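Collecting demonstrations with the Groslow hand grippers: common questions

Do I need a robot to record?
No. You do the task yourself with the two grippers, and the recordings are used for training later.

How many demonstrations does a task need?
We ask for 600 per task. Tasks with soft packaging get 1,000, as bags and wrappers fold differently every time.

Can I use one gripper only?
Yes, if the task sheet says so. Most kitchen tasks call for 2.

How hard should I squeeze?
Enough to hold the item. Close slowly and pause before you lift — fast grabs are hard to learn from.

Do I have to tidy up before I start?
No. Leave the room the way it normally is.

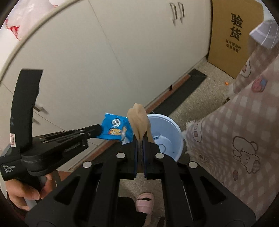
Arrieta

What can I pick up?
Snack bags, crumpled packaging and other light trash are fine. Skip glass and anything sharp.

I dropped something. Should I start over?
Keep going and pick it up again. Mark the take as "recovered" when you upload it to Piltel.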